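Bin picking cell: the dropped object fault – frequently asked questions

What went wrong in May?
The Flaneck cell started letting go of things halfway between the two bins. Out of 600 picks in the overnight run, 64 ended in a drop. Isla Doolan spotted it in the log at 6 a.m. and stopped the cell, which was the right call!

Was anyone hurt?
No. The safety zone was clear the whole time and the stop worked as it should.

So what was the cause?
A slow air leak at a fitting on the wrist. The fingers closed, the controller saw "closed" and off went the arm, with grip force fading all the way. I love this fault – every single signal was telling the truth and the picks still failed.

Why did it take 2 weeks to find?
We blamed the vision first. Then Grímur Lykkegaard swapped the camera cable and had one good night, so we all relaxed. Sorry, Grímur.

Which objects are worst?
Smooth, heavy ones. A mesh bath pouf will forgive nearly anything, but a ball only needs a little slack in the fingers and it's gone. Mixed bins are the best test we have, and they're great fun to watch.
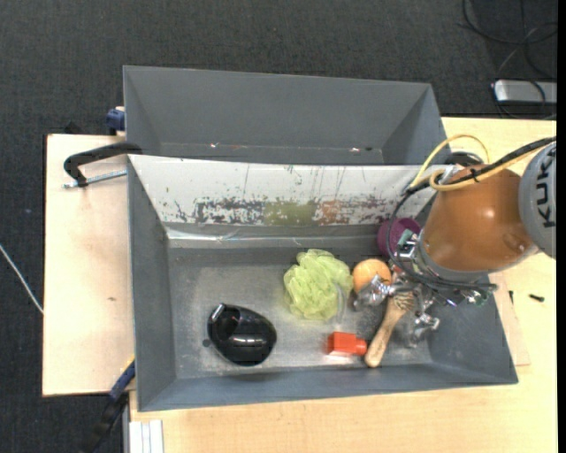

Soft things can still fool you, though. They squash, the fingers travel further than planned, and the "closed" signal comes early. Zoi Tsolakis added a second check after the lift, so the arm now pauses and reads the pressure again before it moves across.

Can I reach in to pick up a dropped object?
Not while the arm is enabled. Press stop, wait for the drives to go off, then reach in. Yes, even for one small thing.

Does the new check slow the cell down?
A little. The overnight run is 35 minutes longer.

Who do I tell if it drops something again?
Ottilie Auer or me. Please leave the object where it landed and save the log before you restart.

Hermine Imhof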